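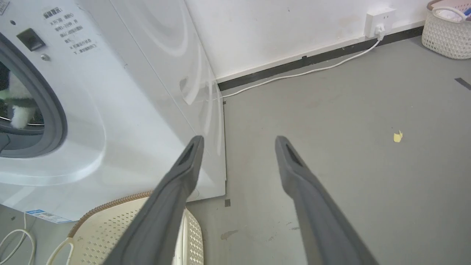

About > Company > Who We Are

Who We Are

Jun 19, 2019 – by Chae-won Yeom

Hirkley tests and repairs household textiles for rental companies, small hotels and care homes. The company operates from one site, with a wash lab, a sewing room and a records office under the same roof. We do not sell detergents, machines or new linen, and we take no commission from firms that do.

What we do

Most of our work falls under wash durability testing. A client sends a set of sheets, towels or uniforms, and we run them through a fixed number of cycles at the temperature and load stated on the order. Shrinkage is measured along the warp and the weft at marked points. Color change is graded against an unwashed control piece cut from the same item. Seams are pulled to failure on request.

The standard program is 30 cycles. A shorter program of 8 cycles is available for clients who need an early reading before placing a bulk order. The short program does not predict long-term pilling, and the report says so on its first page.

Repair work is handled separately. The sewing room accepts torn hems, failed zippers, worn elastic and detached labels. Items with chemical damage are returned unrepaired with a note, as the surrounding fabric will not hold a stitch for long.

How reports are written

Each report lists the fiber content as declared by the client, the water hardness on the day of the test, the detergent dose and the drying method. Tumble-dried and line-dried results are never combined in one table. Where a result falls outside the expected range, the test is repeated with fresh pieces and both sets of figures are printed.

Reports use three grades: Pass, Pass with remarks, and Fail. The remarks are part of the grade and may not be removed if the report is passed on to a third party.

Systems and partners

Samples are logged in Ralik, our in-house tracking system, which replaced the paper cards in March. Every item receives a sewn tag on arrival and keeps it until it leaves. Kotusport, a maker of team uniforms, sends us knit samples each season. Tôn supplies the undyed cotton we use as ballast, cut and hemmed to our sizes.

Sending samples

Please send at least four pieces of each item, unwashed, with care labels attached. Three are tested and one is kept as the control – we store it until the client closes the file. Write the order number on the outside of the package. Packages without a number are held at the records office until the sender is identified.

Related

Sample Preparation Guide
Reading a Shrinkage Table
Repair Price List
Why Ballast Weight Matters
Contact the Records Office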